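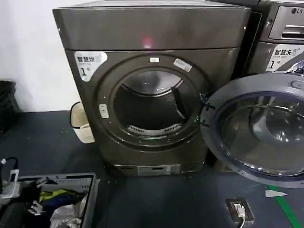

Dryer with its round door opening, white label at upper left

Landuvel is a small harbour town at the foot of the Jarberg, and I've walked there every September for years (I can't keep away!). The hill is 516 metres high and the path up starts behind the ferry office. The Kisto Trail, 29 kilometres long, runs from the harbour to Ruawai and takes me two days, with a night in the hostel halfway. It sleeps 400 in summer, so you'll usually get a bed.
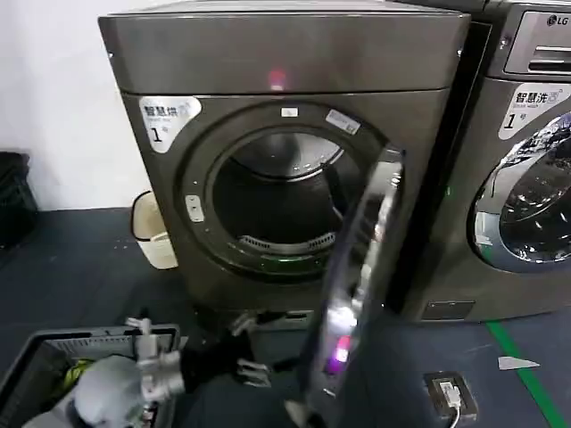 Dryer number 1, lint filter along the lower edge

Ferries stop for winter on 9th November.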